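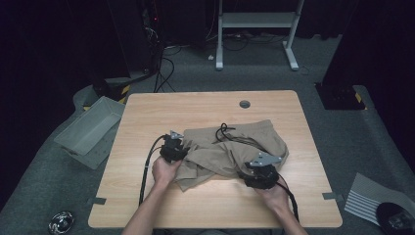 Why does a cotton shirt crease so much more than a woolly jumper?

Cotton is made of long chains of cellulose, and those chains cling to each other through lots of weak little bonds. Bend the cloth and some of the bonds let go, then join up again in the new position, so the bend stays. Wool fibres are naturally crimped, a bit like tiny springs, and they pull themselves back into shape. A jumper is knitted as well, and the loops give it plenty of room to move.

Textiles for Beginners, session 2: creases and finishes
Bisdale Evening College, Room 49

I promised I'd type up my notes after the last class, and I've put back the bits I skipped when we ran over (sorry to everyone who missed the bus!). If you borrowed one of the Brirnov sample books, please bring it next time, even if you haven't got past the first few pages.

Water first. Cotton, linen and viscose all drink it up, and water gets in between the chains and loosens those weak bonds. The chains can then slide past each other. When the cloth dries the bonds set again, wherever everything happens to be lying. Leave a wet shirt screwed up in the machine overnight and you've more or less moulded it. Hang it up straight away and the weight of the damp cloth does a fair bit of your ironing for you, which I'm all in favour of.

Ironing is the same trick done on purpose. Steam loosens, heat helps things move, pressure flattens, and then the cloth needs to cool and dry. People forget that last part! If you put a shirt on while it's still warm and slightly damp from the iron, you'll crease it at the elbows before you've found your keys.

Polyester is a different animal. It hardly takes up any water, so damp doesn't bother it much, but heat does. Above a certain temperature the fibre softens, and whatever shape it's in when it cools is the shape it keeps. Pleated polyester skirts are made that way, and very good they are too. The downside is that a crease put in by a too-hot tumble dryer is a pain to get out again.
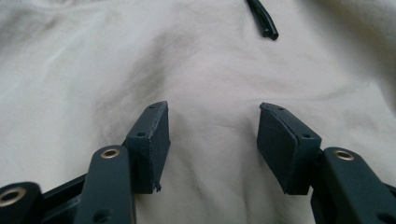 Fig. 2. Cream cloth with soft folds and a shallow diagonal crease.

Now, "easy care" and "non-iron" labels. Most of these cottons have been treated with a resin that ties neighbouring chains together with much stronger links. The cloth then wants to go back to the shape it was in when the resin was cured. You pay for it in strength, because a fibre that can't shift about under strain is more likely to snap, and that's partly why collars and cuffs on non-iron shirts can wear through early. They often feel a bit stiffer too. I still own several and I'm not giving them up.

Weave matters as well, and I think we rushed it. A tight plain weave holds its yarns firmly, so when you fold it they have nowhere to go and the fold is sharp. Twill and satin weaves have longer floats, the yarns can shuffle along, and you get a softer bend. Somebody asked about sheets sold as 400 thread count. A high count usually means finer yarns packed closely together. It doesn't promise you a smoother bed in the morning, and some makers count every ply in a yarn separately to get a bigger number on the packet.

Linen gets a paragraph to itself because I love it. Flax fibres are stiff and have very little stretch, so linen creases if you so much as look at a chair. Iron it while it's properly damp, on the wrong side if it's a dark colour, or let it be crumpled and enjoy it.

For next time: cut three small squares from old clothes you don't mind losing (one cotton, one wool, one polyester if you can manage it). Fold each one, put it under a heavy book for an hour, then let it rest and see how far it opens up. Repeat with the squares dampened. Write down what you find on the back of this sheet. The Flastdale booklet on care symbols is in the library at shelf mark 1312, and it's worth ten minutes of anyone's time.

Comments

I did the square test with an old pillowcase and the damp one stayed folded almost flat. The wool just popped open again. Loved doing this one!

Does the resin wash out in the end? My non-iron shirts seem to need ironing these days.

Reply from the tutor: It does weaken over lots of washes, and a very hot wash won't help. Try hanging them up damp.

Is the library copy for reference only or can we take it home?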